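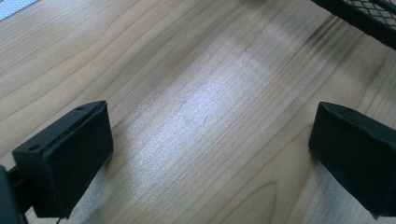

**Nuto hand gripper: pads creeping on the fingers**

**dasadi** wrote:

Second set of pads in 11 days. The left one walks toward the tip until it rubs the opposite finger at full close, then the width reading goes off by a hair and the zero check fails. Fingers are the stock black blocks, the left with two holes on the top edge. Screws are tight. Pads are the Skedley adhesive type. I wipe the face with alcohol before sticking them on. What am I missing?

**quartey_a** wrote:

How long do you let the adhesive sit before the first grip? The sheet in the Skedley bag says 48 hours. Most people give it a lunch break.

**dasadi** wrote:

Overnight. I can't have the tool down for two days.

**narnis_bench** wrote:

Cure time is a side issue. Pull the finger and look at the face. If it came out of the mold glossy, no adhesive will hold in shear. Scuff with 280 grit, wipe, stick, clamp.

**quartey_a** wrote:

Disagree on scuffing. You take material off the face and the two fingers stop being parallel. I've had to shim a pair after someone did that by hand. Buy a second pair of fingers, pad them, leave them in a drawer for the 48 hours and swap.

**narnis_bench** wrote:

A few light strokes on a flat plate won't move parallelism by anything you can measure with the gripper's own encoder. Agree on the spare pair.

**tabrizi2** wrote:

Check the cable too. On ours it hung below the left finger and caught on the table edge at the end of the stroke. Looked like pad creep in the log. One tie back to the bracket fixed it.

**dasadi** wrote:

Cable has slack, but I see no wear on the jacket. Tied it back anyway. Pulled the left finger: face is glossy under the old glue. Scuffed on a plate, new pad, clamped, and it stays off the tool for the full cure. Running the old spare until then.

**quartey_a** wrote:

Re-zero with the fingers closed after you swap back, and again after the first 300 cycles. Post both numbers.

**dasadi** wrote:

Will do. Both offsets will go in this thread.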